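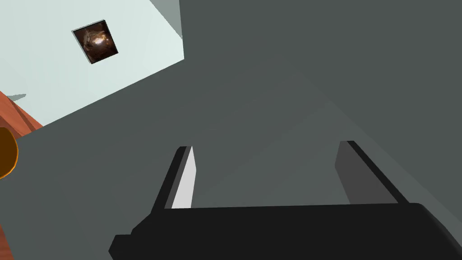 Niskanen Reading Room Chair

The Niskanen is a stacking armchair for libraries, council rooms and waiting areas. It is supplied assembled and is intended for daily public use.

Frame: solid beech, clear lacquer
Seat height: 17 inches
Weight limit: 195 pounds per chair in the standard frame
Stacking: up to 9 chairs on a level floor
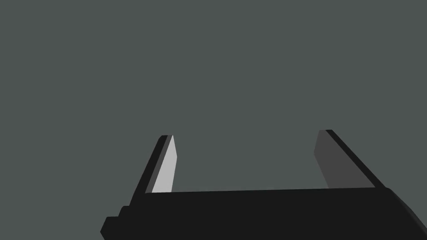 Seat pads are sold separately and fasten with four snaps. Covers may be machine washed in cool water and should be dried flat. Replacement snaps are available from the Curnside parts counter.

Fabrics

The standard cover is Temley wool blend, offered in oatmeal, navy and moss. Customers matching an earlier order should state the original order number, as dye lots vary.
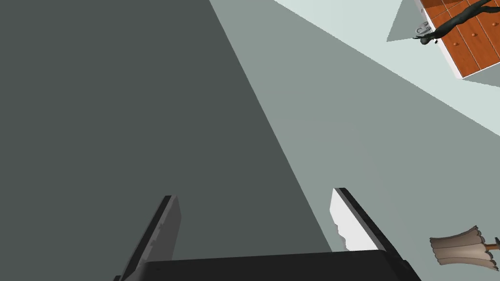
Ordering and delivery

Orders of 87 chairs or more are shipped directly from the Bresturside warehouse. Smaller orders are sent by regular freight. Damage must be reported in writing within nine days of delivery. Chairs returned without their original packing are subject to a restocking fee. 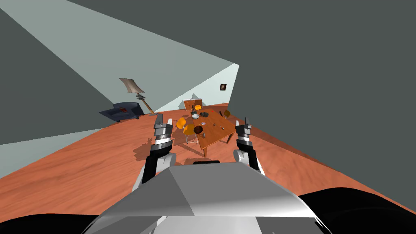 Prices effective August 2, 2022. The matching bench is listed under Public Seating.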